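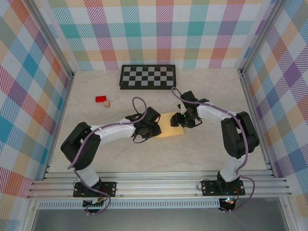 So we're at 330 examples now, and Yae and I have set ourselves a target of 1,000 before the end of spring. I thought we'd be a lot further along by April, but February was mostly Yuto redoing the mounts at Lirneo while I sat there eating his crackers.

A good day gets us 20 that we keep. The driving is the fun part! What eats the hours is everything between takes: putting stuff back, moving it a little (but a different little from last time), checking that the log really saved. I used to set up every take nice and tidy, and Gonzalo pointed out that I was teaching the thing one table layout and nothing else. He was right, darn it. Now I shuffle things until it feels wrong, and then I start.

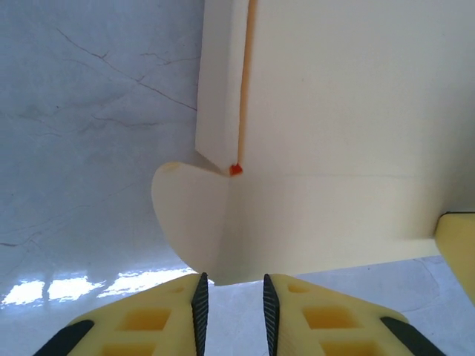 I've also quit throwing out the clumsy takes. If I miss a grasp, back off and get it on the second go, that one stays in, and Yae tags it so we can pull it later if we change our minds. Kaede thinks we should keep the flat-out failures too, in their own folder. We're still arguing about that one (she's winning).

Next up is a longer session, me on the left arm and Yae on the right, which should be good for a few bickering matches. If anybody has a faster way to label this stuff than a spreadsheet, please write to me!

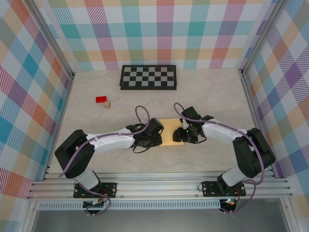 Both arms at the board, checkerboard at the back.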